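Collecting flask-handling examples, part two

When we began this at our Cultham bench, I thought more examples would fix everything (4000 of them, if need be!), so please learn from me and start small. Clip the cloth down, stand the flask in its orange holder, and leave the stirrer switched off.

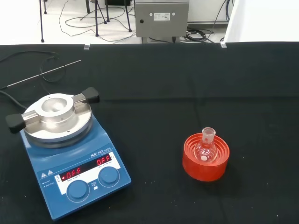 El Idrissi wrote in to ask whether 32 runs would be enough for a first try. It's a lovely number to begin with, and you can always add more.

Step 1. Guide the gripper slowly near the holder, and keep the wobbly runs too, with a note beside each one.

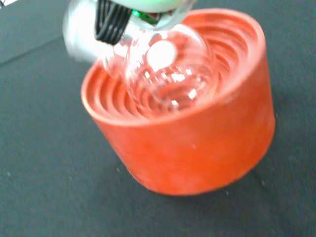 Enora adds that her learner only got better once she shifted the holder a little between runs.

Step 2. Look over the side view and check that both stirrer and flask are well inside it.

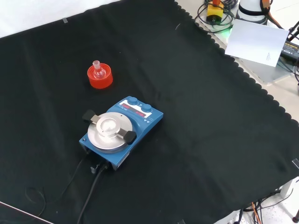
Step 3. Save the run, name it, and put the kettle on.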